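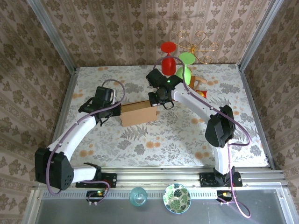

Two Arms, One Tabletop, and a Lot of Patience
A long look at the Bruvlow bench kit from Grendance
By Struan Purves
September 5, 2024

The first thing I did with the Bruvlow was drop a carton. The second thing I did was drop it again, a little more to the left. By the end of my first evening I had a dented box, a sore neck and a huge grin, and I knew I'd be asking Grendance if I could hang on to the review kit for the whole of August.

They said yes, bless them.

If you haven't run across it, the Bruvlow is a two-arm tabletop robot kit meant for small labs, college classes and the kind of home tinkerer who has already filled a garage. You get a pair of white arms with black joints, a gripper for each, mounting brackets, a rail to bolt them to, and a box of wiring. What you put in front of the arms is up to you. The software comes in two parts: Aitken, which handles motion, and Ruseva, which records what you do and plays it back. More on those in a minute, because the software is where I lost most of my sleep (happily).

Why two arms?

One-armed kits are everywhere, and some of them are very good. But give a single small gripper a box that's wider than its fingers can open and you're stuck pushing the thing around like a cat with a shoe. Put an arm at each end and suddenly you can lift it, turn it, hand it over, tip it out. Whole chores open up.

They're also much, much harder. When two grippers share a carton, every small error in one arm is felt by the other. If the left side moves a hair faster than the right, the cardboard buckles. If both squeeze too hard, same result. Aitken has a mode called Shared Load that links the two wrists and lets each one give a little, and I came to love it. With the mode off, my cartons came back looking like they'd been mailed twice. With it on, I ran the same lift 100 times over a weekend and fumbled 7. For a kit that sets up on a bench, I think that's terrific.

Putting it together

Grendance says an afternoon. I needed most of a day, and I've done this sort of thing before. The brackets go on the front rail easily enough, and the slotted strip along it gives you plenty of choice about spacing. I started with the arms too close together and they kept bumping elbows. Moving them apart cured it, though I then had to redo the calibration from the start, a slow business of walking each gripper to a set of marks while the software thinks it over.

Cables deserve their own paragraph. The purple leads run along the outside of the arms, with slack left at the wrist so nothing pulls tight when the joint rolls. Leave more slack than you think you need! I was stingy on the right side, and the first time that arm reached across the table it stopped dead with an error I had to look up (code 1203, for anyone who lands here from a search). The manual lists it as a motor fault. On my kit it was a tugged connector, and reseating it fixed the problem every time. I'd love to see a proper clip down at the base in the next version.

The little green lights are handy, by the way. I got in the habit of glancing at them before starting a run, the way you check your mirrors.

What to practice on

Skip the plain foam blocks. Cartons, toy goblets, cups, a bowl or two, anything with an odd outline will teach you more. Stemmed goblets are wonderful trouble. They're narrow in one place and wide in another, so a grip that works on the stem is no good on the bowl, and they tip over if you so much as breathe. I'd also use a patterned tablecloth and busy wallpaper over a bare white surface. Ruseva's object finder did beautifully against plain backgrounds and then got shy when I added flowers, and I'd much prefer to learn that in the first week than in the last. After a fresh round of recordings on the busier cloth it picked up nicely.

Recording is the fun part. You guide the arms through a task, tap to save, and Ruseva trims the pauses for you. It takes up to 11 demonstrations to build one routine, and I usually got something usable with fewer. The playback isn't a straight copy, either. Shift the box a few inches and the arms adjust, with a tiny hesitation that I found oddly charming.

Gripes

The fans are loud. The app forgets your window layout each time you close it, and the help pages read as if three people wrote them without meeting. The gripper fingers are good on cardboard and so-so on slick plastic, where I'd like a softer pad. And plan your floor space: the arms fit a table, but you, a laptop and a chair also have to go somewhere.

Should you get one?

If you mostly want to pick up small parts and put them in a tray, one arm will do and you'll save a good deal of setup. If you're teaching a class, or you've been itching to try tasks that really need two hands, I'd put the Bruvlow at the top of your list. Mine goes back to Grendance next week. I've asked about the upgrade pads, and I've already measured the spare room.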